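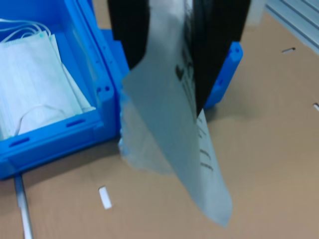
Tirkoner Packing Cell: Dataset and Equipment Planning Record

Version 2
Last updated: August 16, 2024
Maintained by: Senad Dimitriou, equipment planning, Prosaswood
Budget contact: Panagiotis Spahić

Purpose

This record accompanies the Tirkoner recordings, which cover the handling of bagged and packed goods with a two-finger gripper. It was prepared to support the equipment request for the second packing cell at the Skisine site. It should be read by anyone who approves, orders or schedules hardware for that cell.

Contents of the release

The release holds 3,134 recorded pick attempts. Of these, 830 involve thin plastic bags, and the remainder involve boxed or rigid goods. Each attempt is stored in its own folder with the video, the gripper log and a short text file giving the operator's outcome code. Attempts ended by an emergency stop are kept and marked as such.

Goods in the bag subset include disposable face masks, handled from open plastic bins. Clear and tinted film are both represented. Printed text on packaging has not been transcribed.

Intended use

The recordings may be used to compare finger shapes, to estimate cycle times for planning, and to prepare acceptance tests for new equipment. They should not be used to set guaranteed throughput figures in a supplier contract. The work was carried out at reduced arm speed, and no correction has been applied.

Items under consideration for purchase

Gripper fingers. Flat, tapered fingers are the current standard. The request covers two spare sets per cell, plus one set with a softer contact face for trial use. Fingers are treated as wear parts and charged to the operating budget.

Bins. Blue plastic bins with molded rims remain the reference container. A change of bin size after the cell is installed would require new recordings and a new reach check, so the size must be settled before the order is placed.

Work surface. Cardboard sheet is acceptable for recording but is not proposed for the production cell. Quotes for a fixed surface have been requested from Liao and are expected with the revised frame drawings.

Arm and controller. No purchase is proposed in this cycle. The existing unit will be moved to Skisine once the floor survey is signed.

Planning notes

Allow 60 working days between purchase order and acceptance test. This includes delivery, mounting and operator training - it does not include any repair of the floor. Requests received after May are carried into the following budget year unless Panagiotis Spahić approves an exception in writing.

Known limits

Lighting was not held constant between sessions. Soft shadows fall across the work surface in part of the material. Film bags are under-represented in the early folders, and outcome codes for those folders were assigned by a single operator.

Access and changes

Copies are available on request from Senad Dimitriou. Version 2 corrects the folder numbering and adds the gripper logs missing from the first release. Video files are unchanged.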